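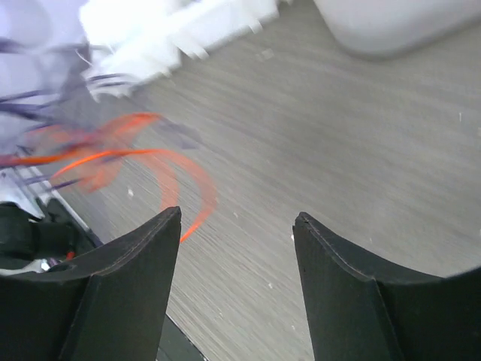 Drullard Roll Calls

A cleaned-up set of recorded votes from the Drullard county legislature, with every veto and override attempt linked to the bill it belongs to. The current release covers 510 bills. If you have ever tried to find out how your own member voted on a drainage bond, you know why we're excited to have this in one place!

What's in it

bills.csv has one row per bill: number, short title, lead sponsor, the panel it was sent to, and how it ended up (signed, vetoed, overridden, died on the calendar).

votes.csv has one row per member per recorded vote. Values are yea, nay, present, excused and absent. Voice votes aren't here, and there are a lot of them, especially for road namings and honorary resolutions.

vetoes.csv gives the date the executive returned the bill, the text of the message, and the override tally if the members took it up. This is my favorite file. The messages are great reading, some of them run to three pages and one is a single sentence.

All files are UTF-8 with a header row. Join on bill_id, never on the bill number, which starts over each session.

Where it came from

The clerk's office publishes its journals as scanned PDFs. Thandeka Venter ran the text recognition and wrote the parser, and Radosław Dudek and I each read the results against the page, separately, then argued over the differences. Older journals list members by last name only.
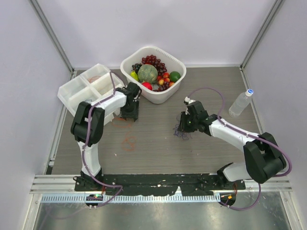
During the session when two members named Eren served together, the clerk used "Eren of Javcombe" and plain "Eren", and we followed that. Two votes where the journal says "Eren" and the roll doesn't add up are marked unclear in the notes column. Please leave them that way in anything you publish.

Known problems

Amendments are only tracked if they got their own recorded vote. Party labels are as of the first day of the session, so the Erkevach member who switched in March shows up under the old party all year. Excused and absent were used loosely before the rules change, and I wouldn't build an attendance ranking on them.

Using it

Public records, so take them and do what you like. A credit line is lovely but optional. Ilgın Ertürk has already made a lookup page for the Javcombe districts and it's so much nicer to use than a spreadsheet.

Corrections

Send the bill_id, the member and the journal page. Tülin Saraç handles fixes and puts them in changes.txt with the old value next to the new one. We'd especially love help with the budget votes, where one motion can cover a dozen line items and the journal doesn't always say which.

Maintained by Lumturie Babić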